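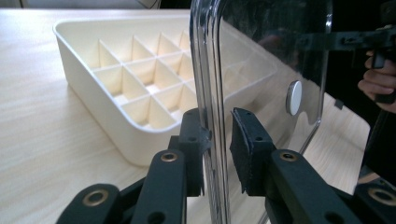 Notes from the Manipulation Group

Posted by Fitriani Raju, 10 October 2022
Print this post | E-mail this post

The student manipulation group at Follari College has begun its second term, and I have been asked by several parents and former members to set down what the students are doing. I serve as the group's faculty adviser. The opinions expressed are my own and do not represent those of the college.

The group has 7 members this term and meets in the second-floor workroom. Its principal project, named Tambunan by the students who started it, concerns the handling of household objects with hand-held grippers. Members guide the grippers through a task by hand, and the recordings are later used to train a control program. The students set themselves a goal of 2,000 recordings before the Festance student showcase in November. The log presently stands at 183.

The current task involves a divided plastic tray and its clear lid. Members were free to propose their own objects, and the tray was selected after a long discussion in which I took no part. I had expected them to prefer cups or blocks. A clear lid is a demanding choice. Its edges catch the light, the table shows through it, and a program that relies on camera images may have difficulty judging where the plastic begins.

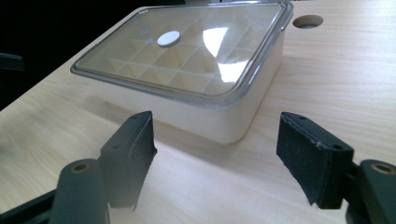 The tray with its lid on, beyond the open fingers of one of the grippers.

Members work in pairs and exchange places at regular intervals. Each attempt is entered in the log with the initials of the operator and a short remark. I have asked that unsuccessful attempts be kept and clearly marked. Two of the newer members questioned this practice, and the matter was settled by a vote in favor of keeping them.

The foam on the finger pads remains under review. The members responsible for equipment favor a denser material and have requested samples from Flesedari, a local supplier. Until those arrive, pads will be inspected at the start of each meeting and replaced at the discretion of the equipment lead.

Students who wish to join should speak with me before the end of the month. No programming experience is required. Regular attendance is expected, and new members will begin with the log before they operate a gripper.

A further report will follow the showcase.

2 comments | Share this post
Contact the author | Copyright 2022 Fitriani Raju | Back to top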